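Cordero Home Textiles to Open Finishing and Repair Center in Dovance

Dovance location will take in worn table linens, curtains and bedding from hotel and restaurant customers beginning in May

DOVANCE - Cordero Home Textiles said Monday that it will open a finishing and repair center at 2505 Clonska Road, moving its hemming, mending and final inspection work out of the company's main plant and into a building of its own.

The new center is scheduled to begin accepting customer orders in May. It will handle finishing for the Clukasari line of table linens and curtains, along with a repair service that until now has been offered only to customers with a standing supply contract.

Under the expanded service, any hotel, restaurant, inn or catering business may send in linens for mending, regardless of where the items were bought. The minimum order is 300 pieces. Items that cannot be repaired will be returned to the customer or cut down into napkins and cleaning cloths, depending on what the customer chooses on the order form.

"Our customers have been asking for this for a long time," said Rigoberto Jaramillo, director of operations at Cordero. "A tablecloth with one burn hole in it still has a lot of good fabric. Small restaurants in particular were throwing those out and buying new ones, and they wanted another choice. We had the people who knew how to do the work. We did not have the floor space."

Finishing and mending currently share a room with the cutting department, and large orders have often had to wait for a table to open up. Moving the work to Clonska Road will allow the two departments to keep separate schedules. Cutting will stay at the main plant, as will dyeing, shipping and the company's business office. 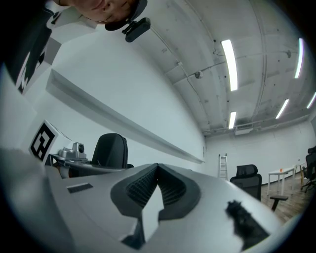

A light gray hand-held gripper with black foam fingers. Photo: Cordero Home Textiles

The Dovance building was previously used for furniture storage. Work on it has included new lighting, a new loading door on the north side and a repaired roof. Two rooms at the front have been set aside for customer drop-off and for matching thread and fabric colors. A small parking area behind the building will be open to customers during business hours.

Employees now assigned to finishing and mending will transfer to the new location at their current pay and with no change in seniority. Cordero will also hire sewing machine operators, hand menders and a receiving clerk. Experience is preferred for the hand mending positions. Training will be provided for the others. Applications will be available at the main plant office and at the new center once it opens.

Customers with orders already in progress do not need to take any action. Those orders will be completed at the main plant and shipped as planned. Beginning in May, new repair orders should be sent directly to the Clonska Road address with a completed form inside each carton. Linens must be laundered before they are shipped. Cartons containing unwashed items will be sent back at the customer's expense.

Prices for mending will be set by the piece, with separate rates for napkins, tablecloths, sheets and curtains. A rate sheet will be mailed to current customers with their next invoice.

"We will start with the work we already know how to do," Jaramillo said. "Upholstery and carpets are a different trade, and we are not taking those in."

About Cordero Home Textiles

Cordero Home Textiles makes table linens, curtains and bedding for hotels, restaurants and institutional kitchens. Its products are sold under the Cordero and Clukasari names.

Media contact:
Rigoberto Jaramillo
Director of Operations
Cordero Home Textiles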